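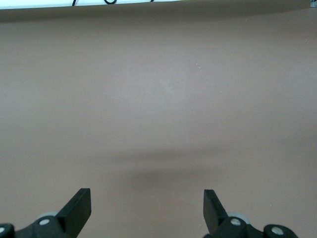

Le plateau ce matin, câbles repoussés au fond

**nikis_27** – 30 déc. 2023
Bon, j'ai enfin vidé mon plan de travail !! Trois ans que je posais tout dessus (courrier, vis, tasses, le reste je préfère pas dire). Ma question : je le garde comme ça, mauve-brun mat, ou je le repeins en clair pour janvier ? J'ai un pot de Koltton blanc cassé entamé, et j'ai payé 9 euros un rouleau laqueur, autant qu'il serve.

**Stedport**
Garde ! Cette teinte est super douce, et avec le blanc derrière ça va très bien. Par contre les câbles noirs en boucle, moi je pourrais pas. Une goulotte sous le bord et on n'en parle plus.

**octavian.c**
Pas d'accord avec Stedport, le mat foncé c'est l'enfer à entretenir. On voit déjà un petit point clair vers la droite, poussière ou peluche, je sais pas, mais je vois que ça. J'ai eu le même genre de couleur chez moi, chiffon tous les jours.

**Stedport**
Une peluche, Octavian. UNE. Sur du blanc tu auras les ronds de café, bon courage.

**nikis_27**
Haha je vais passer un coup de microfibre. Et les câbles, ils restent, je débranche tout le temps.

**seb_quintana**
Si tu repeins quand même, ponce au 95... pardon, au 180, et deux couches fines. Sur mon bureau Akbulut j'ai mis une seule couche épaisse, ça a cloqué. Sinon plutôt d'accord pour ne rien toucher.

**octavian.c**
Ou un grand sous-main clair, tout le monde est content.

Classé dans : Bureau & atelier > Rangement

Discussions récentes
Quelle goulotte pour un mur en placo ?
Peinture Koltton : temps de séchage en hiver
Trier 3000 vis sans devenir fou
Vos plans de travail avant / après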